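Company > Who we are > Practice homes
Posted in March by the Tesstead team

Tesstead makes software for teams who teach robots to move and pick things up in a home. We started with 2 people in Wustel and today we are 14.

Our main product is Talebi, a set of simulated homes. Some corners are almost bare, because a robot must also learn where a floor stops and a wall begins.
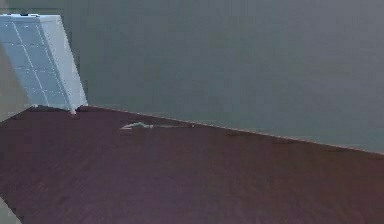
What is in the kit

Every license includes 200 room layouts and over 300 objects. We give much attention to doorways, and to the things older people keep near them, such as a walking frame.

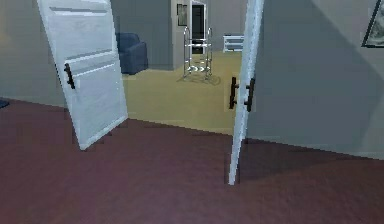 Customers can change the floors, the doors and the light by themselves. The changes are saved in one file, which colleagues can open too.

The gripper model is part of the kit, and pictures on the walls come with it.

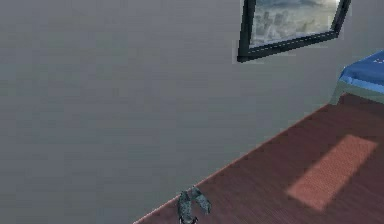 Can I bring my own robot model?
Most customers do. You send us the model and we prepare it for Talebi, at no extra price.

For longer routes we offer Fleline, our planning service, made for homes with furniture that stands in the way.
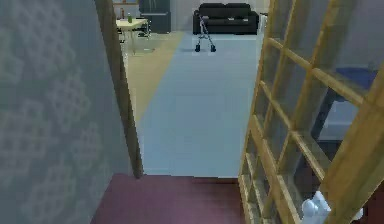
Fleline is paid by the month and you can stop when you want. Our support desk is open until 6 p.m.

Comments

gridwalker: Is there a student price?

Tesstead: There is, please write to our sales desk.

mopbot_fan: We use it since one year, the doors are very good.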